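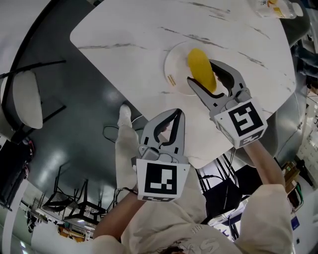 Trultell Hand-Held Gripper Pair

Product overview

The Trultell is a pair of hand-held grippers for recording everyday manual tasks. The operator holds one gripper in each hand and carries out the work directly, at a table, a sink or a packing bench. The recordings are used to teach two-armed machines the same work. The pair is supplied by Morby to universities, appliance makers and contract packers.

The first task in our standard set concerns washing-up. It uses a round clear plate and a yellow oval sponge, and the operator takes hold of the sponge with one gripper while the other remains free. Customers often ask why so simple a task is included. A sponge changes shape when it is held, and a clear plate is difficult for many vision systems to find against a pale table top.

Can machines do the chores yet?

Morby is asked this question by almost every new customer, and we prefer to answer it before an order is placed. In our view, a machine trained on good recordings can now repeat a short task with known objects on a known surface. It cannot be relied upon to clear a family kitchen after a meal, nor to take over a mixed packing bench without supervision. Purchasers who require a finished household robot should not buy this product.

"We sell a tool for collecting practice," says Cayetano Marín, who manages the product line at Morby. "How much practice a given chore requires is still an open question, and we tell customers so."

In our own trials, the Bravo task set was recorded 252 times by 4 operators. Pick-up tasks gave the most consistent results when repeated by machine. Wiping gave the least consistent results, as the pressure applied varied considerably between operators. Further work on wiping is planned.

Handling of food items

The finger pads have ribbed gripping surfaces and are intended for items of uneven shape. Corn on the cob is used as the reference item for this part of the set. The cob is held upright between the two pads, with its rounded tip pointing away from the operator. Operators should close the gripper slowly and stop as soon as the item is secure. 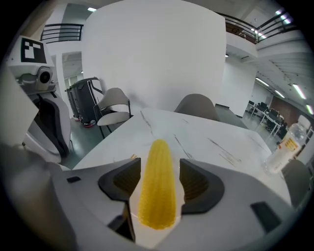

What is supplied

2 hand-held grippers, left and right
2 cube markers, one for each gripper
1 set of spare finger pads
1 printed task guide (Bravo, 12 tasks)
1 licence for Pramoseo recording software, valid for 12 months

Conditions of use

The grippers are intended for indoor use by adults. They should not be immersed in water or used with hot pans, open flames or sharp blades. The marker faces must be kept clean and uncovered during recording. Pads that have been in contact with food should be wiped with a damp cloth and dried before storage.

Training and ordering

A half-day introduction for up to 4 operators is included with the first order. Prices are given on written request. Please state the tasks you intend to record and the type of surface on which they will be carried out. Loan units are available to teaching departments from January, subject to a signed loan agreement.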